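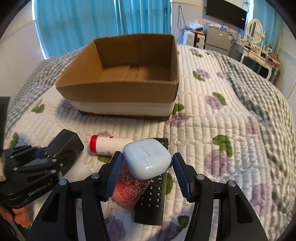
Re: Where do small things go when you clear a nightstand?

renata_k wrote:
I tip it all onto the quilt first -- remote, glue stick, earbud case, that dark red box with the roses -- and then I can see what I own!

Bisht48 wrote:
On the bed? I'd never get to sleep. Use a drawer.

renata_k wrote:
Oh, drawers are where my chargers go to hide, bless them. A plain cardboard box with no lid suits me so much better. 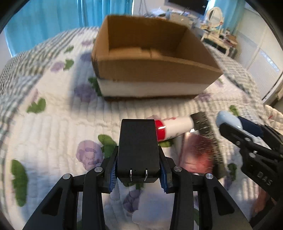
And I do keep plugs apart from the stationery, or I'd be digging till midnight.

mivness wrote:
With Bisht on this one, sorry Renata. Lids!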